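Teveck 美术图册装帧纸 T-16 系列

产品分类:印刷与装帧材料 / 图版用纸
供货方:Govside 纸品部

概述

T-16系列是供美术图册、画家专集和插图本使用的图版纸,分涂布与未涂布两类。涂布类用于四色网目图版,未涂布类用于线刻、木刻及石版画的单色复制。两类纸的白度按同一标样调配,可在同一册书内混用,正文与图版之间不出现明显色差。

本系列不含荧光增白剂。纸浆为全漂白化学浆,中性施胶,碳酸钙填料。长期存放的图册如采用锁线装订,建议衬纸与图版纸同批订购,以免不同批次的伸缩率影响书芯平整。

规格

品类:涂布哑面、涂布半光、未涂布平滑、未涂布粗纹
定量:涂布类两档,未涂布类三档,具体数值见报价单
供货形式:平张,每令400张;卷筒另议
丝缕方向:长丝缕为标准,短丝缕须在订单中注明
酸碱度:中性偏碱
保存等级:适用于馆藏级出版物

印刷适性

哑面涂布纸适合复制油画和蛋彩画。暗部层次较密的原作,制版时应适当提高中间调反差,并在正式开机前以本系列纸张打样。用其他品牌的铜版纸打样再换纸印刷,暗部容易并级,由此产生的色差不在质量投诉受理范围之内。

半光涂布纸的墨层光泽高于哑面,适合水彩、粉彩和色调明亮的插图。满版实地较多时,建议分两次叠印黑版,两次之间留足干燥时间。喷粉量过大会在半光面上留下可见颗粒,调机时应从低档逐级增加。

未涂布平滑纸用于钢笔画、铜版画和书籍扉页的线条复制。吸墨较快,网线数不宜过高。未涂布粗纹纸的表面保留毛毯压痕,主要用于木刻图版、环衬和限定版的藏书票页,不建议印四色网目图。

图版粘贴

单面印刷的图版如采用贴页方式装入图册,应只在上缘施胶,胶线宽度控制在4毫米。四边满贴会因纸与底卡的收缩不一致而起拱。底卡选用本系列的灰卡或棕卡,丝缕方向须与图版一致。贴页完成后逐册加压,出压后静置一夜再进入裁切工序。

保护用的薄页纸另行供应,货号以字母V开头。薄页纸应比图版每边略大,并与图版同侧上胶。

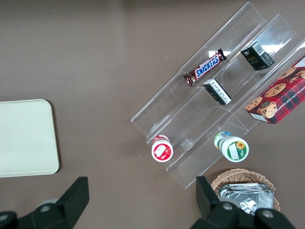
透明亚克力三级阶梯展示架

配套选用

Flores 版画选集采用哑面涂布纸印制图版,正文用未涂布平滑纸,环衬用粗纹纸。该书为大开本,图版全部贴页,底卡为棕色。编排者 Shinji Hamada 要求图版说明印在薄页纸上,与画面分开。此种做法对薄页纸的抗张强度要求较高,应选用薄页纸中的加厚型,油墨用量减至常规的最低档,并避免在薄页纸上使用细于六号的宋体字。

Fevgate 小型画家丛书为普及本,每册收彩色图版9幅,全部用半光涂布纸,骑马订改为锁线后书脊平整度有明显改善。该丛书的图版与正文分帖印刷,图版帖夹在正文帖之间。采用同样结构时,请在订单备注中写明帖序,本部可按帖裁切供货,减少印厂的二次开料。

封面材料不在本系列之内。需要布面或纸面精装的,可查阅装帧布料分册。

储存与调湿

纸张到货后应在印刷车间内连包装静置,温度与车间一致后再拆封。拆封后的余纸须重新包裹,不得直接置于水泥地面。相对湿度波动较大的地区,冬季尤其是2月前后,应延长静置时间。边缘已出现荷叶边的纸张不宜用于套色图版,可改作衬垫或校版用纸。

堆放时纸堆高度不超过包装上标注的层数。粗纹纸受压后纹理会变浅,应单独放置,不与涂布类混堆。

订购

样张册按品类装订,每种纸附一页网目图和一页线条图,供制版与编辑部门比较。样张册可单独索取,不随纸张发货。索取时请注明出版物类型、预计开本和图版数量,以便附上相应定量的空白样。

最低起订量为一令。不足一令的补印用纸,如原批次尚有库存,可按张供应,价格另计。批次号印在每令的封签上,请在全书装订完成前保留封签。

定制规格包括非标尺寸、短丝缕和指定色调的底卡。指定色调须提供实物色样,屏幕色值和印刷色谱编号仅作参考。底卡染色完成后先寄小样,书面确认后安排整批生产。

退换

纸面有破洞、条痕、尘埃超标或令内缺张的,请保留原包装及封签,连同三张有代表性的缺陷纸寄回。已上机印刷的纸张只受理纸病所致的问题。因制版、油墨或车间湿度造成的偏色和套印不准,可提供技术咨询,不作退换。

相关货品

V类薄页纸
灰卡与棕卡底版
装帧布料分册
锁线用麻线及堵头布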